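Visits > Makers > Open days

A Morning at the Dhillon Toy Works Open Day

3 min read

I've wanted to see inside Dhillon for years, and the spring open day was every bit as good as I'd hoped!
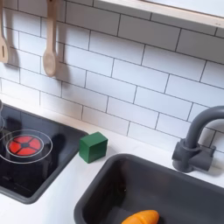

The sanding room

Kusum Kushwaha led our group, and she let us start with the noisiest part of the building. Spoons, blocks, little wheels (so many wheels) all come through on the same belt, and each piece still gets a final rub by hand. I tried one and took far too much off the handle. She was very kind about it.

Paint and packing

Grigore Husar mixes the colors and has 79 of them on cards along one wall, with a blue called Skutik that I'd happily paint my whole house in. He tests every batch on scrap beech first and keeps the scraps going back years.

Going yourself

Tickets are free but go quickly, and groups are capped at 30. Parking is behind the loading dock. The next open day is in November, and the seconds shop takes cash only.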